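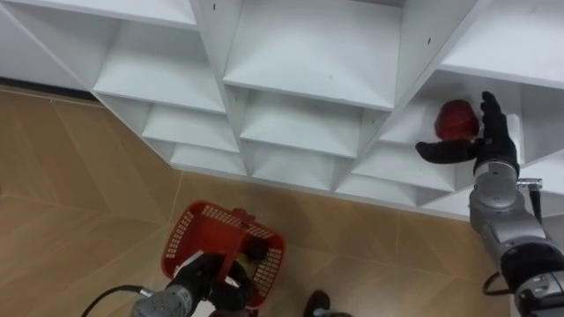

**Pigeonhole shelving** is a way of storing things in a grid of small open compartments, and it takes its name - rather charmingly - from the nesting holes of the old dovecotes. The village of Grudow is fond of telling visitors that its own dovecote, with 1,903 holes, gave the local joiners the idea, though the historian Senan Ó Briain has been gently doubtful of that for years. Offices took to it first, for letters and bills, and schools and homes followed once flat panels made it simple to put together. A plain white unit with square openings is a familiar modern form, and small holes may be seen here and there in the dividers.

## Use

In the Radau post room each clerk had a row of 8 compartments, cleared every Monday morning before the kettle went on. Papers were laid flat, with the newest on top, and anything too big to fit went to the long table by the door.

## See also

- Dovecote
- Letter rack
- Kurian cabinet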